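Asignatura: Aprendizaje por demostración en manipulación robótica
Material de apoyo. Unidad 4: Percepción desde la muñeca y detección del agarre
Versión del 13 de noviembre de 2025

4.1 Objeto de la unidad

La presente unidad estudia el método Druline, utilizado en las prácticas del curso para entrenar políticas de agarre a partir de demostraciones teleoperadas. Se presuponen los contenidos de la unidad anterior, en particular la formulación de la clonación de comportamiento y el problema del desplazamiento de la distribución de estados.

Al término de la unidad, el estudiante deberá ser capaz de justificar la elección del punto de vista de la cámara, describir el procedimiento de etiquetado de contacto e interpretar los resultados del ensayo de referencia.

4.2 Planteamiento

Una política de agarre recibe en cada instante una observación visual o(t) y el estado articular q(t), y devuelve una acción a(t) que incluye la apertura de la pinza. Con una cámara fija, situada a distancia de la mesa, el momento del cierre suele coincidir con la máxima oclusión: el propio brazo se interpone entre el sensor y el objeto. La cámara de muñeca se desplaza de forma solidaria con la herramienta y mantiene la zona de contacto en una región casi constante de la imagen.

Este punto de vista presenta, no obstante, tres inconvenientes conocidos:

a) Buena parte de los píxeles corresponde a la propia pinza y apenas aporta información sobre el entorno.
b) El movimiento de la muñeca introduce desenfoque, sobre todo en las texturas del fondo.
c) La iluminación lateral produce zonas casi saturadas junto a otras en sombra profunda.

Druline aborda el primero mediante una máscara aprendida de la herramienta y los dos restantes mediante aumento de datos. La máscara no se impone de forma rígida. Se aplica como ponderación sobre las características intermedias del codificador, de modo que la red conserva el borde de los dedos, necesario para estimar el contacto.

En la vista de muñeca siguiente, con el objeto amarillo situado entre el dedo y la mordaza opuesta, se aprecian las tres dificultades. Obsérvese la diferencia entre el tablero de madera, muy iluminado en su parte superior, y el interior de la pinza.
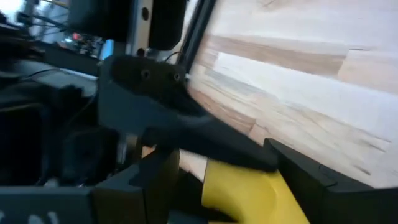
4.3 Etiquetado de contacto

Cada demostración se divide en cuatro fases: aproximación, cierre, sujeción y liberación. El etiquetado se realiza con la herramienta Khúc, que propone los límites entre fases a partir de la corriente del motor de la pinza y permite su corrección manual. Los criterios adoptados son los siguientes:

1. El cierre comienza con la primera orden de reducción de apertura.
2. La sujeción comienza cuando la corriente supera el umbral durante 8 muestras consecutivas.
3. La liberación comienza con la primera orden de apertura posterior a la sujeción.

La imagen no interviene en la propuesta automática. Esta separación evita que el clasificador visual se evalúe con etiquetas derivadas de su misma entrada. Debe tenerse presente que un fotograma aislado en el que el dedo aparece junto al objeto no permite decidir si existe fuerza de sujeción; por este motivo, el modelo recibe una ventana temporal de 8 observaciones.

4.4 Ensayo de referencia

El conjunto Fivgate, registrado en agosto, consta de 162 demostraciones. Se descartaron dos por pérdida de sincronía entre la cámara y el registro articular, con lo que el conjunto útil quedó en 160. La partición se efectúa por objeto y no por episodio, a fin de que ningún objeto de la prueba figure en el entrenamiento.

Se compararon el modelo de base, el modelo con máscara rígida y el modelo con máscara ponderada. Este último obtuvo la menor tasa de cierres prematuros. La máscara rígida empeoró el resultado del modelo de base en objetos de contorno redondeado, efecto atribuido a la eliminación de los píxeles próximos a la punta del dedo.

4.5 Trabajo del estudiante

Cada grupo entregará, a través de la plataforma Prallow, una memoria que contenga la curva de aprendizaje de los tres modelos, el análisis de cuatro episodios fallidos y una propuesta razonada de modificación del umbral de corriente. No se admitirán memorias sin el archivo de configuración del entrenamiento.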